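About Praslow

Hi! I'm Selina, and I started Praslow with Valentin Eder after the two of us had spent way too long at a bigger company writing the same grasp planner over and over (four times, if you count the one we threw out before lunch). We make software for robot hands. You bring the arm, we bring the part that decides where the fingers should go and how hard they should close.

Our main product is called Feltard. It takes demonstrations people record with hand-held grippers, cleans them up, lines up the timing and turns them into something a planner can learn from. The cleaning up is most of the job! A finger that opens a hair late in the log can spoil a whole batch, so Han-gyeol Um wrote a checker that replays every recording and flags the odd ones. It runs 143 tests on each file, and I still get a little thrill when they all go green. 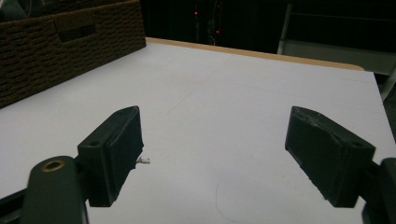

Then there's Thaler, our calibration tool, which began as a script on Maiara Lins's laptop and is now what most customers write to us about. It works out where the camera sits relative to the fingertips, and the latest version gets there in 96 seconds. Maiara wants it under a minute by December. I've learned not to bet against her.

There are five of us, counting Ferdinand Egger, who looks after the build servers and answers support mail before the rest of us have had coffee. We release small updates often and we read every bug report, even the grumpy ones (the grumpy ones tend to have better logs).

If you've got a gripper and a pile of recordings you don't know what to do with, write to us. Send a few files along too, and one of us will run them through Feltard and tell you what we find.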